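How to Set Out Fruit on a Printed Tablecloth

Updated 8 May 2024

A bowl of fruit on a patterned cloth can look crowded. These steps are for a small kitchen or dining table and use fruit you would buy anyway.

What you need

A printed cotton tablecloth
A fruit bowl with holes in it
Large oranges, mandarins, a green apple and a pear

Step 1. Wash and dry the fruit

Rinse everything under cool water and dry it with a clean towel. Leave the stems on.

Step 2. Lay the cloth

Iron the cloth on the back of the print. Ours is a Worketti, 80 inches long, and it needs a medium iron. Let it hang evenly on all sides and smooth it from the middle out.

Step 3. Place the bowl

Set the bowl toward the back of the table, near the center. A plain color works best on a busy print. Fill it with the large oranges and stop when one sits on top.

Step 4. Group the small fruit

Put the mandarins and the apple close together on one side. Let some of them touch. Keep the pear apart from the group.

Step 5. Add one piece in front

Set a large orange on the cloth by itself, away from the bowl. Turn it so the stem end is near the top. On a strawberry and flower print, leave some of the pink showing next to it.

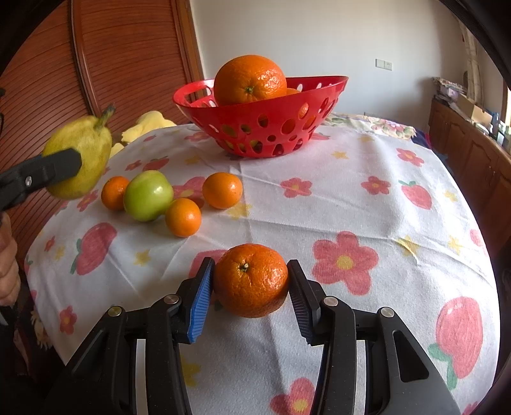

Step 6. Check it daily

Turn each piece and take out anything soft. Pears go first. In July, move ripe fruit to the refrigerator overnight. Shake out the cloth before you refill the bowl.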